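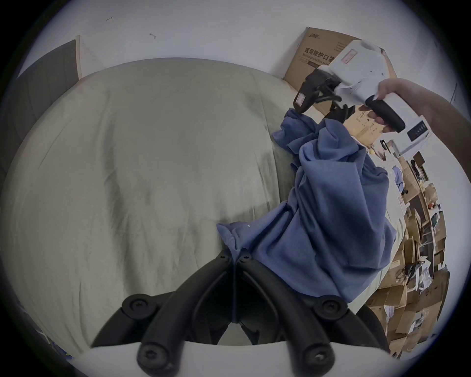
January 2024, a Thursday

Long day, and my thumb hurts, so this will be messy. We did sweatshirt folding for Fetska again, and I'd told Catarina Magalhães we'd be finished by lunch. Ha! We were not finished by lunch.

The trouble was the left gripper. It kept saying it was closed when it wasn't. The screen showed a nice flat line at the bottom, fingers shut, everything lovely, and meanwhile the sleeve was sliding right out of it (I watched this happen and still believed the screen for a good half hour, which tells you how tired I was). The right one was perfect all day, of course.

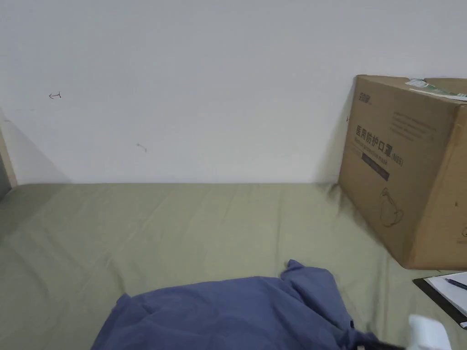

*Mask box against the wall, clipboard where I could reach it.*

Catarina called from Quintela and asked me to open and close both of them slowly and read her the numbers. Right: fine. Left: it went down to 36 and sat there, whatever I did. Then I squeezed really hard and it jumped to 0 and stuck, even with the fingers wide open! So that's the finger encoder, or the little cable going to it, and she thinks the cable. I had the same thing on the old Fescombe set in September and it was the cable then too, so I'm with her.

The part that makes me want to lie down on the floor is the count. We had 818 good takes out of the 900 we owe Juvomport, and now I don't know how many of those are really good. If the robot learns from a hand that says "closed" while the sweatshirt is dropping, it's going to grab air and be very proud of itself. Catarina wants everything after the coffee break pulled until she's looked at it. I argued a bit (okay, I whined) and then I pulled it. 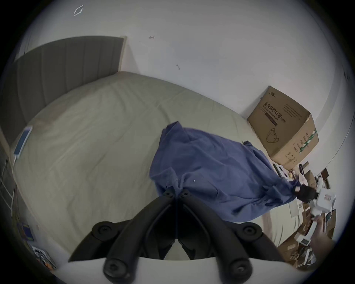
*The blue cloth, yet again.*

I did find 2 takes where you can see the number freeze partway through a pinch, and I sent her those with the times written down. She was delighted, in her way. New cable comes from Juvomport next week, and until then the left one has a strip of tape on the handle that says NO in capitals.

Must remember to charge the phone tonight and buy more tape. Bed now, once I've cleared it off.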